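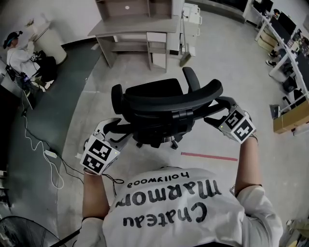

Figure 1. Lifting the chair with the two hand-held grippers, one on each armrest.

Handout 7: The chair task fault
Robot Learning Practice, Tramine teaching laboratory, Humphreys Building
Notes by Wulan Mandagi
Read before the lab session. Bring your own copy of the session checklist.

7.1 What the notes cover

The handout deals with one fault, from the first bad recording to the repair. The robot arm did what it was told. So did the controller, the safety stop and the learned policy. The fault was in the recordings, and it got through three checks that were meant to find it. Most of the faults you will meet in this course are of the same sort, so the notes go through it in some detail.

You should already have read Handout 5 (marker tracking) and Handout 6 (frames and transforms). If you missed the session on transforms, do that reading first. Section 7.4 will not make much sense without it.

7.2 The task

The task is to take hold of an office chair by its two armrests and lift it. It was picked as the first two-handed task for the Clinutano, our two-arm machine, because a chair is a stiff object held at two points. If one arm is in the wrong place, the other arm feels it.

Recordings are made by a person using a pair of hand-held grippers. Each gripper carries a cube with a different marker pattern on its faces. A head-worn camera sees the cubes, and the Markine software works out the position and direction of each cube in every frame. A fixed transform then takes us from the cube to the point between the jaw tips. Look at the left gripper in Figure 1: the cube sits on top of the device, and the jaws are some way from it, on the armrest. All the tracking is done on the cube. The jaw position is never measured. It is worked out from the cube by that fixed transform, one for the left gripper and one for the right.

Keep that in mind for the rest of the notes.

7.3 What happened

The chair set had 39 recordings. The policy was trained on all of them and tested in simulation, where it took hold of the chair model and lifted it in most runs. It was then run on the Clinutano at reduced speed, with the cell gate closed and one person at the stop button.

On the first run the right arm went to the right armrest and closed. The left arm came in too wide, stopped beside the armrest and closed on nothing. The policy carried on to the lift. The chair tipped towards the left arm and slid, the right wrist went over its torque limit, and the protective stop came in. No one was hurt. The right armrest was cracked at its bracket and the rubber pad on one jaw was torn.

The second run was made with a new chair and a new pad. It ended in the same way, except that the operator pressed stop before the lift. At that point the work was halted and a fault sheet was opened.

Two runs were one too many. The first had already shown that one arm was working to a wrong position, and there was no reason to expect a different result. The laboratory rule now is that any protective stop during a first run ends the session.

7.4 Finding the cause

Tadhg Gallagher took the robot side. He drove the left arm by hand to taught points on a test plate and read back the joint angles. The arm was within its normal error at every point. He repeated the test with the arm carrying a weight and got the same answer. That ruled out the arm and its calibration.

The policy was next. Fed with frames from the training set, it gave back motions very close to the recorded ones. It had learned the recordings well, so the next thing to look at was what the recordings said.

We drew the left and right jaw positions for each recording on one plot, at the moment both jaws closed. In a good recording the distance between them should match the distance between the armrests, which can be checked with a tape measure. In the early recordings it did. In the later ones the left jaw point was 178 mm from where it should have been. The change came between one recording and the next, with no drift before it and none after. The right gripper was correct throughout.

A sudden constant error on one side, in a system that uses a fixed transform, points to the mount. The maintenance book had an entry for the left gripper at that place in the sequence: jaw pads changed, cube removed and refitted. The cube had gone back on a quarter turn from its old position.

The mount plate is square. The four screw holes are evenly spaced, so the cube will fit in any of four positions and feel firm in all of them. The software tracked it without complaint. It reported a cube at the right place, turned by 90 degrees, and this was true. The transform then sent the jaw point out to one side of the gripper when it should have sent it forwards.

The turn also changes the direction of the gripper, and the plot of jaw positions does not show this. If you plot only x, y and z you will miss half of the error. Plot the direction as well.

7.5 Why the checks did not catch it

Check one was the tracking quality score. It measures how well the corners of the markers fit the model of the cube. A cube that has been refitted squarely is still a perfect cube, so the score stayed high. Across the affected recordings the software raised 895 low-quality frames, nearly all from moments when an arm or the chair hid part of a cube. Someone looked at those frames, found an ordinary cause, and marked the set as good. The warnings were real but had nothing to do with the fault.

Check two was the replay in simulation. The simulated chair had a collision shape that was a plain box, much wider than the real chair at armrest height. A jaw closing beside the armrest still touched the box and counted as a grasp. The simulated lift then worked.

Check three was the person watching the recordings. They looked at the head camera video, in which the grippers really are on the armrests. The video was never shown together with the computed jaw point. Someone who sees two grippers closed on two armrests will pass the recording every time, and should do, as far as the video goes.
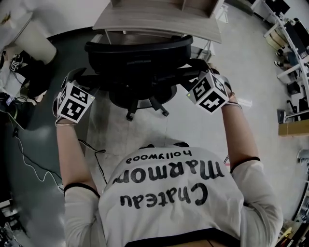 Figure 2. At the chair, with a white marker cube at each hand. The thin black cable hangs down near the left wrist.

7.6 What the view can and cannot tell you

Use Figure 2 for practice in the session. Both cubes show black patterns, and on the one at the right-hand armrest a shape like a 5 can be read on one face. You can tell from a view of this kind that the cubes are in sight and that both armrests are being held. You cannot tell whether the transform on file matches the way a cube is mounted. For that you need a second source: the mount record, a known distance, or a fixture.

Note the cable too. It was the first suspect in the fault sheet, on the idea that a pull on the cable had moved the gripper in the hand. A pull of that kind would give an error that changed with the motion. Ours was constant, so the cable was dropped from the list. It is still worth keeping it clear of the chair during a lift.

7.7 Repair

The cube was put back in its old position. The affected recordings were not thrown away. The turn was known exactly, so the left jaw position and direction were computed again with a corrected transform, and the result was compared with the measured armrest distance for every recording. The original files were kept unchanged in a separate folder.

The following changes were made and are still in force:

A locating pin has been added to each mount plate, off centre, so that the cube fits one way only.

Each recording session starts with both grippers set in the calibration block. The software compares the computed jaw points with the known distance and will not record if they disagree.

Any entry in the maintenance book against a gripper cancels its transform. A new one has to be made and signed for.

The review page draws the computed jaw point over the head camera video.

The simulated chair has separate shapes for the armrests.

7.8 For the lab session

Work in pairs. Each pair will get a short recording set in which one transform has been altered. It may be a turn, a shift, or left and right exchanged. Find which gripper is affected, find the first affected recording, and write down the correction. Hand in the plot you used and a fault sheet with one line for each cause you ruled out, giving the test that ruled it out.

Do not run anything on the Clinutano from these sets. The gate key stays with Tadhg for the whole session.

Handout 8 deals with timing faults between the camera and the gripper signals.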